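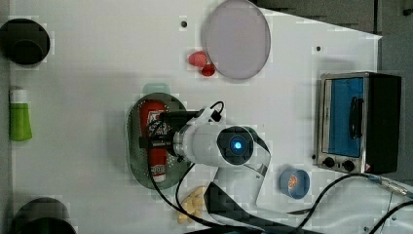

Ketchup in the green tray, strawberries by the pink plate.

Filed under: Kitchen & Table

Do You Need a Tray for the Ketchup?

Every August the same advice comes back. Put your condiments on a tray, the home pages say, and your table will feel calm and your meals will go faster. This year the tray has holes in it. Grutia sells one, Ferkuteo sells a nearly identical one in more colors, and three readers wrote in to ask if either was worth the money. I had my doubts before I started and I still have most of them.

The pitch goes like this. A perforated tray works as a colander when you're washing fruit, and then it moves to the table and holds your bottles. One item, two jobs. I've heard this kind of thing before, usually about a stool that is also a ladder, and I own that stool, and it is bad at being both.

So take the two jobs one at a time. For rinsing strawberries, a shallow oval dish with small holes is fine. It drains. The fruit sits in a single layer, which is kinder to it than a deep bowl where the bottom ones get squashed. I'd give it that. But a plain colander does the same work, and most of you have one already, probably with a dent in it.

On the table I'm less convinced. A full-size ketchup bottle laid down in an oval tray takes up the whole tray. There goes your mustard. Stand it up and you've gained nothing over standing it on the table, except now there's a dish under it to wash. And anyone who has cleaned dried ketchup out of small round holes knows what I mean when I say this dish does not wash quickly. I used a toothpick. The Ferkuteo leaflet suggests "a light rinse." I'd like to meet the ketchup they tested it with.

The handle tab is a good idea. It gives you something to hold when the tray is dripping over the sink, and you can find it in a crowded cupboard. More kitchen things should have one.

Leena Leinonen, who ran the kitchen swap at the Riquelme hall last month, disagrees with me and asked for equal space. Her view is that the tray isn't for tidiness at all, it's for carrying. "You pick up one thing and walk outside," she told me. "You people who eat indoors all summer don't understand." She says hers has made 40 trips to the yard and back. She did admit the salt goes through the holes when the shaker leaks. I asked where the salt goes then. Onto her shoes, apparently.

As for plates, a small round one with a bit of a rim will hold fruit, catch drips and go through the dishwasher without a toothpick. The thrift store in Zuvville had a stack of them for 73 cents apiece when I was in. Mine came home in two colors that don't match and I haven't suffered for it.

If you already have the perforated kind, keep it for berries and green beans and leave the sauces where they were. If you don't have one, I wouldn't rush. Leena will lend you hers, provided you bring it back clean. She checks the holes.

Last updated: August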